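Harkby Two-Arm Cell – Planning and Set-Up Guide
Section 2: Before You Spend Any Money

Read this section before you sign anything. If you have already signed something, read it anyway, and then call your sales contact while they still remember your name.

The Harkby planner is a simulator that lets you lay out a two-arm table cell, put your own products on it, and find out what you need to order. It runs on an ordinary office computer. It does not run on the tablet your manager would like to use.

2.1 What you need to have on hand

Your floor plan, with doors. The width of the narrowest door between the loading dock and the cell matters more than any other number you will write down this week.
A list of the items you intend to handle, with sizes and weights.
The budget ceiling you were given, and the budget ceiling you suspect is real.

2.2 Building the trial layout

1. Open the planner and choose New Cell > Two Arms, Shared Table.
2. Set the table width. The default is 1350 mm. Leave it alone for your first run.
3. Add both arms and fit a two-finger gripper to each one.
4. Place five items from the starter library, or import your own. Mix the shapes. A planner full of identical cubes will approve anything.
5. Press Home. Both arms move to their ready position over the table with the grippers open.

Check your screen against Figure 2-1 before going on.

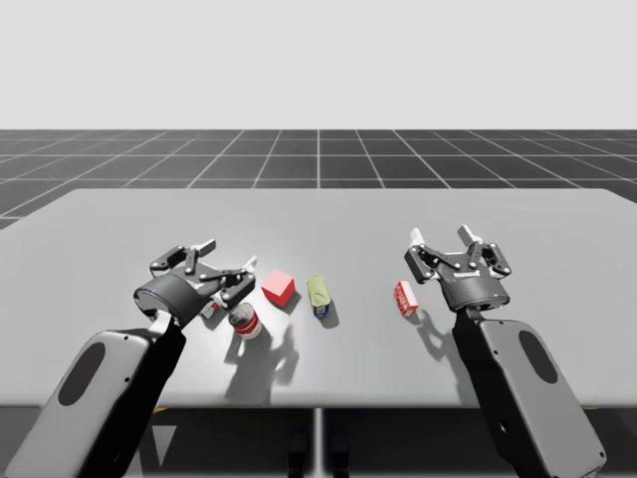 Figure 2-1. Trial layout with both arms over the table and the starter items set out between them.

6. Press Reach Check. The planner tries every item with the left arm, then with the right, and writes the results to the Reach tab.
7. Move any item marked in the Reach tab as "neither" and run the check again.

NOTE: The empty stretch between the can and the box in the figure is worth keeping in your own layout. New users tend to fill every open patch of table with product, and then write to us about collisions. If both arms will work the middle of the table, leave the middle of the table something to work with.

CAUTION: The planner assumes a level floor. It has never seen your building. Measure the real floor at each table leg position and enter the worst figure under Site > Floor, even if it is embarrassing.

2.3 Using your own items

Imported models should match what you ship, including the label and the cap. Dalibor Hrnčiar, who runs our planning desk, once received a model of a bottle with no cap, followed three weeks later by a polite request for taller bottles to be supported. The cap was the taller part.

1. Choose Items > Import and select your model.
2. Enter the weight in grams. The heaviest item either gripper in the standard kit may lift is 1078 g. The planner will let you type a larger number. The arm will not be so easygoing.
3. Stand the item up or lay it down, the way it will really arrive. If it arrives both ways, run the trial twice.
4. Save under a new name. "Final" is already taken, and so is "Final 2." 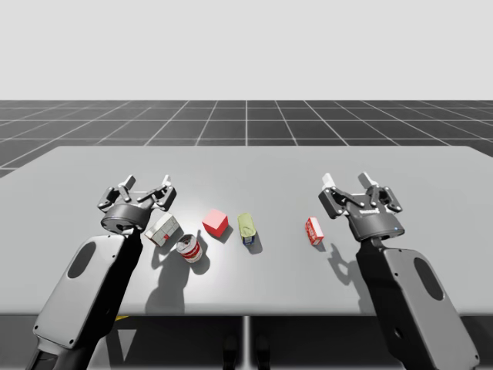
Budget and Ordering

2.4 Reading the parts list

When the Reach tab is clean, choose Cell > Parts List. The list has three columns: Required, Advised, and Later.

Required is the part you cannot run without: the table, both arms, both grippers, the controller, and the cables between them. Please do not trim this column. We have had orders for one and a half arms.

Advised holds spares and guarding. Fingertip pads are in here. The fingers in a trial layout never wear down, which makes it easy to forget that yours will. Order a spare set for each gripper under part number 323.

Later is everything the purchasing department will ask about in the first meeting and forget by the second.

2.5 Costs the planner does not know about

Add these by hand under Budget > Other:

Delivery and lifting. The Zomham depot delivers to the dock and no farther.
Electrical work, quoted by somebody who has visited.
Training for at least two operators. If you train one, that person will go on vacation.
Lost output during the changeover. Janka Vávra's team at our Luik office suggests taking your first estimate and doubling it, then declining to discuss it.
Service. Plan on an inspection every 3000 operating hours.

WARNING: A clean Reach Check is not a safety assessment. It tells you that an arm can get to an item. It says nothing about who might be leaning over the table at the time. A qualified person must assess the installed cell before first power-up.

2.6 Sending the plan for a quote

1. Save the layout and the parts list together as a planning file.
2. Attach your floor plan – with the doors.
3. Send both to the planning desk, and state the month you want delivery. Orders for May should reach us well before April.
4. Do not order the table from another supplier while you wait. The Amitz table is drilled for the arm mounts, and a cheaper one will need to be drilled by you.

Quotes come back with a revised layout if anything had to move. Open it in the planner and run Reach Check once more before approving. Continue to Section 3, Preparing the Site.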